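Screen Tourism, unit 3: TV dramas and the places they use
Handout + my notes from the lecture, tidied a bit. N. Sisay

Reading for this unit: Pryor chapter on location choice (course pack), plus the Gristari case sheet. Bring the sheet to seminar, we mark it up together.

Where we left off. Last time = why a series leaves the studio at all. Light, space, cost, and the look of a real street. This week = what a place does inside the story, and then what happens to the place once the show has aired.

Terms you need

Location: the real place where the crew films.
Setting: the place in the story. Often not the same. A harbor town in the script can be shot in two towns and a parking lot.
Doubling: one location plays several settings.
Repeat location: comes back across episodes, viewers start to know the way around it. The bench, the stairs, the bus stop.
Fan site: a location people visit on purpose. May be a tiny part of the show.

Case 1: Jornari. Romance series, one season, 18 episodes. Set in a city that never gets a name. Main repeat location is a riverside walkway, used for the first meeting, the fight in the middle, and the last talk. Note how the camera side changes. First meeting is filmed facing the water, the fight faces the road, last talk faces the water again but at night. Same railing every time. Viewers recieve that as "their place" even though nobody in the dialog says so.

The walkway was easy to find for fans because a bridge shows up behind the actors. Compare the heroine's apartment, an interior set, with an outside door filmed on a side street across town. People looked for the apartment for months. Wrong building, mostly.

Case 2: Grurkley. Ghost comedy. Different problem. The haunted school is a closed school plus a hallway set plus a roof somewhere else entirely. Doubling and patching. Watch the windows in the chase: tall in the hallway, short from outside. Does it matter? Tipene Pryor's argument in the chapter is that comedy gets away with it more easily, the audience is waiting for the next gag and isn't checking the walls. I half agree. We'll argue about it in seminar.

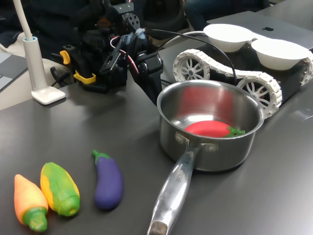
Why do fans visit a location that was on screen for less than a minute?

Mostly for what happened there in the story. A short scene with a confession or a goodbye in it can pull more visitors than a palace used as background all season, and a small spot is easier to stand in and copy the shot.

Back to the Gristari sheet. It's a family drama shot around a market street. Thirty-one locations listed, look at the column for how often each one comes back. Most are used once. The ones that repeat are the noodle shop, the alley behind it and the upstairs landing. Now look at who is in the scene each time. Father never enters the alley until the final episode. That was planned, the location list went out with the first scripts.

Things to mark on the sheet:
- every location that plays more than one setting
- any interior where you think the outside door is elswhere
- first and last use of the alley, and who's there

After broadcast. Shops put up stills, a sign appears, sometimes a map from the tourist office. Good for the cafe. Less good for people living above it. The Alemayehu reading covers the residents' side, noise, doorways blocked by people taking photos. Short piece, read it twice. Also interest drops off, often fast, when the next big show comes along. A sign stays up long after anyone remembers the couple on it.

Finding a location yourself. Start from fixed things in the shot: bridges, hills, road markings, shop signs in the back. Then street maps. Credits sometimes thank the venue at the end, pause and read them. Fan lists are useful but they copy from each other, so one mistake turns up everywhere. Check against the episode before you cite.

Assignment, due end of April. Pick one repeat location from a series with more than 3 episodes. Write down each use, who is in it, what changes. Then one page on what the place means by the last use. Stills are ok if you give episode and time. No plot summaries please, I've seen the shows.

Next unit: amusement parks, rooftops and other date scene standards. Pryor again, second half of the chapter.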